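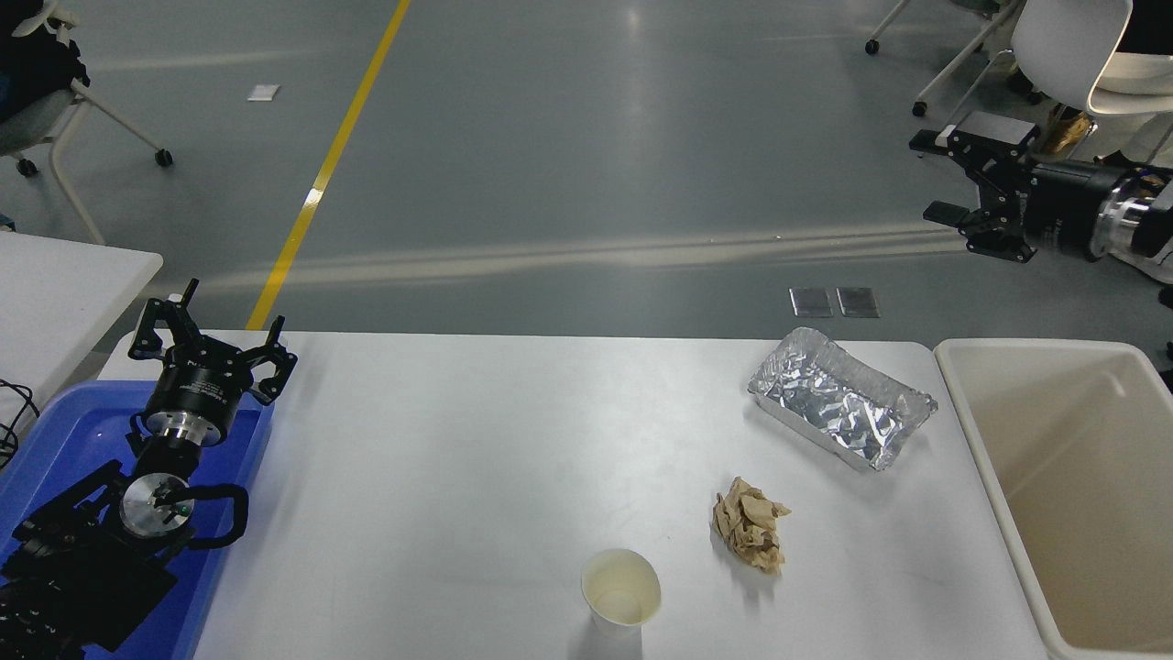 Table waste

Table waste is the rubbish left on a table after food and drink have been served. Common items are foil trays, paper cups and crumpled paper, such as napkins or bags. It is usually cleared by hand into an open bin stood beside the table.

Sorting

Foil trays can often be recycled once scraped clean. Paper cups commonly have a thin plastic lining and are kept apart from other paper – many councils will not take them. Greasy or stained paper goes in with general waste.

In Fondgate

The Undora canteen in Fondgate, which seats 300, has cleared its tables every 15 minutes at lunch since June. The routine was drawn up by Suha Sayegh and uses three bins.

See also: Food packaging; Litter; Paper cup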